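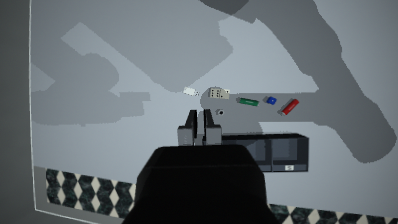
Small things in a row on the pale tabletop.

11/10/23

Rain all morning, so I stayed in and worked on the family letters. Octavian Tudose wrote back from Pruvberg. He found the parish book and says my great-grandmother is on page 129, with her name spelled two different ways. He will copy it out for me if I send a stamped envelope. I put one in the mail before lunch.

Soup and the last of the rye bread. The boiler is making its knocking noise again and I turned it down two notches. 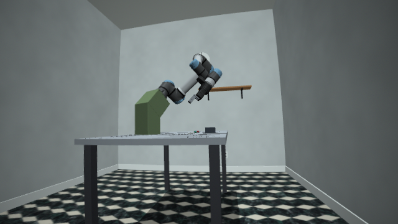
After lunch I read the letters from June again. She complains a lot in them — the price of coal, a cousin who borrowed the good pan and kept it. I had forgotten the cousin. I typed up two pages and stopped when my wrist got sore.

Syahrul Ong called at five about the choir. The roof fund stands at 2000 and they need 4000, so there will be another bake sale. I said I would make the plum cake. We need more altos too, and I said I would ask my sister — she will say no. 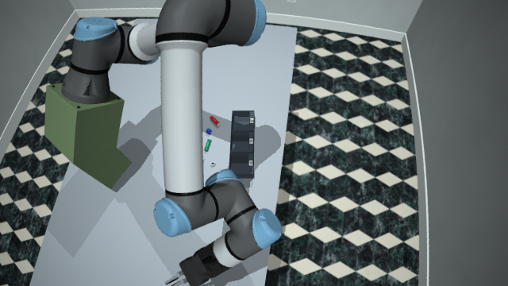 The arm over the table, green pedestal at left.

Bed early. Must buy plums and envelopes tomorrow.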